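4/23/18

Blue hydrangeas for the hall table

The dried eucalyptus in the front hall finally went in the trash. I had it up since January and it was dropping leaves every time the door opened. I wanted something I would not have to water or sweep up after, so I ordered artificial hydrangeas from Tedeo. They were 39 dollars with shipping, and they took longer to come than the email said.

The color is a pale sky blue. I had been thinking of something darker, but the hall gets very little sun and the lighter one is better there. The leaves are a decent green. The stems are long and thin, and I am leaving them long for now.

I tried them in the tall gray vase first and they fell to one side. Then I remembered the white plastic basket, the one with the little slots in the walls that used to hold mail. It wipes clean and it is wide enough to let the flowers lean.

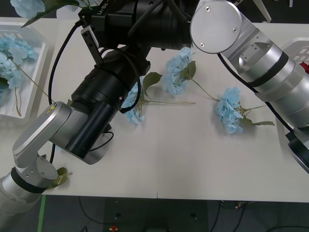
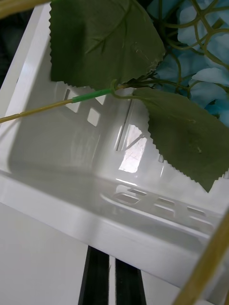
Hydrangea stems on the white table, and the basket.

Ivone Assunção, who used to do the flowers for a hotel in Cáceres, told me to bend each stem a little before putting it in, and to pull the petals apart with my fingers. I did both. It took most of an evening and my thumbs were sore.

My basket is 32 centimeters long, so if you order the same ones, measure first. Sofia asked if I would add white ones. Maybe later. I still need to find a cloth to go under it, and the hall lamp needs a new bulb.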